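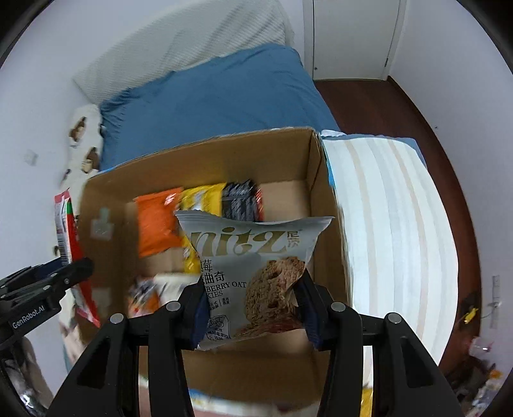

Njål Lundgren said the hard part of a home robot build is the boring middle, when the arm moves but can't yet be trusted near anything you would mind losing. He was speaking on Monday, January 24, 2022, at the monthly open evening of the shared workshop on Montoya Street in Esham, where members brought in unfinished projects and talked through what was holding them up.

The project that drew the most questions was Wurano, a snack-packing arm that Yasaman Ranjbar and Demetrio Pacheco have been building since April. Most of the mechanical work is done at the workshop. The teaching is done at home, with hand-held grippers and a cardboard box set down next to the bedding. A person works the grippers by hand, moving snack packets at the box, and the recordings are used later to train the arm.

Ranjbar said packets were chosen over blocks or cups on purpose. A sealed packet is light and slippery, it changes shape when squeezed, and the crimped ends give the fingers something different to deal with from the middle. Cookies are the least forgiving contents. The pair use a berry oat cookie packet marked "nitz" as one of their regular test items, along with others in red, orange and yellow wrappers.

"If you pinch it low on both sides it stays upright," she said. "If you pinch it high you lose the bottom, and then it swings."

The grippers used for teaching have finger pads that press in from either side on black linkage arms. Pacheco is making a set of fingers for the arm itself that should close in a similar way, so that what is learned by hand carries over. His first two sets did not. One was too stiff and crushed whatever it held. The other flexed sideways under load and dropped packets on the way to the box. The third set is being printed now, with thicker links and a softer pad, and he expects to fit it before the next open evening.

The arm has 24 inches of reach, which Pacheco said is enough for one box but leaves little room for a second. It runs from a used desktop computer that sits under the bench. Spending so far stands at $1,550, most of it on motors. The largest single item was a replacement shoulder motor at $359, bought after the original overheated during a long test in the fall. Pacheco said a cutoff has been added that stops the arm when the motor casing gets too warm.

The two have saved 359 recordings – the same figure as the motor, which got a laugh – and thrown out a good many more. Ranjbar said the rejected ones were mostly her own fault. She had been working too fast, and the early runs all used packets laid flat in the same direction. An arm trained on those would reach for every packet as though it were lying the same way. She now mixes the box up between runs and changes where it stands.

Nele Kasten asked whether the household background would confuse the system, given that the arm will run on a bare bench. Ranjbar said they don't know yet. Her plan is to record a smaller batch at the workshop and compare the two. Kasten, who is building a seed-tray loader, said she had run into trouble the other way around – hers worked on the bench and failed as soon as it was moved to the greenhouse.

Yolanda Echevarría asked about two-handed work. The teaching is done with a pair of grippers, while the bench has only one arm. Pacheco said a second arm is planned but depends on money. Until then the recordings will be kept whole, and only the part that a single arm can copy will be used.

Lundgren's own build, a small cart called Flernden that carries tools between benches, was also on the floor. It completed one lap of the room and stopped at the doorway, where the threshold strip is too high for its front wheels. He plans to fit larger ones.

Attendance was 39, which filled the chairs, and several people stood along the back wall. Two new members signed up for bench space.

The next open evening will follow the same format. Members who want to show a project should write it on the sheet by the tool crib and say whether they need power at the table. Anything with a moving arm has to have a working stop button within reach of the person running it, and visitors are asked to stay behind the tape while it is switched on. Ranjbar is also looking for unopened snack packets in unusual sizes. A bin for them has been put out next to the printer.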